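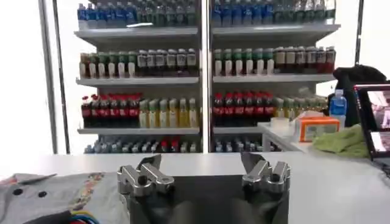

Stundidstead, 12th April

I have now read 88 pages of the Evberg grief workbook, and I would like to know who it is for.

The book was handed to me in September, in a paper bag, with a candle and a card, after my mother's funeral. People meant well. I put it on the stairs and left it there through the winter. When I did open it, the first chapter told me I had been "carrying a locked suitcase" and that the next 10 weeks would help me unpack it. There are worksheets. There is a page where you draw the suitcase.

I didn't draw the suitcase. I was sad because my mother was dead, and I knew that already.

My quarrel is with an idea that runs through nearly every book on this shelf: that grief is a kind of plumbing problem. Something has been blocked, usually in childhood, and it has to be found and flushed out or it will ruin your marriage and your back. Evberg says so. Ruvier, the audio program my sister swears by, says it in a softer voice with waves behind it. The Quinlan weekend says it in a hotel function room and sends you home with a binder. They all agree that if you feel terrible, you need the program. They also agree that if you feel fine, you need it more, as feeling fine is a symptom.

That last part is what bothers me. I can't think of any answer a person could give that would let them off the hook. I cried at the service and then I went back to work and mostly did my job. According to chapter three this is "high-functioning avoidance." My grandmother would have called it Tuesday's wash, meaning you did it whatever else had happened.

I know the old way had its casualties. There were men on our street who came home from one war or another and never said a word about it, and their kids paid. I am not asking anybody to clam up. If you want to talk, talk, and if it's bad enough go see someone with a license on the wall. But a workbook can't hear you. It asks where in your body you feel the loss and leaves eight blank lines, and it leaves the same eight for the woman whose husband was hit by a truck as it does for me, whose mother was 91 and tired.

What helped, as far as anything did, was dull. I cleaned out her kitchen. I found a recipe card for a cake she never once baked for us and made it, and it was dry. A neighbor told me a story about her that I'd never heard and don't completely believe – it involves a borrowed canoe. None of that would fit on a worksheet, and I'm not going to sell it to you as a method either.
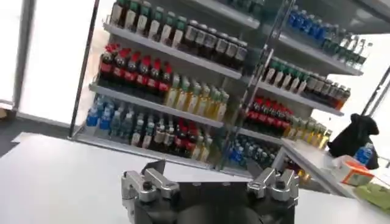
A reader wrote in after I said some of this in a shorter piece last month, and her letter was sharper than mine. She did the whole Evberg course after her brother died, every page, and says she thought the suitcase was silly too. "But it was eleven at night and I had already called everyone I could call," she wrote. "The book was awake. You had a neighbor with a canoe story. I had blank lines, and I filled them."

I have thought about that letter a good deal. I still think the book promises more than it can deliver, and I still don't care for being told my own calm is a warning sign. But I took it off the stairs. It's on the shelf by the phone now, next to her recipe cards, with the suitcase page empty.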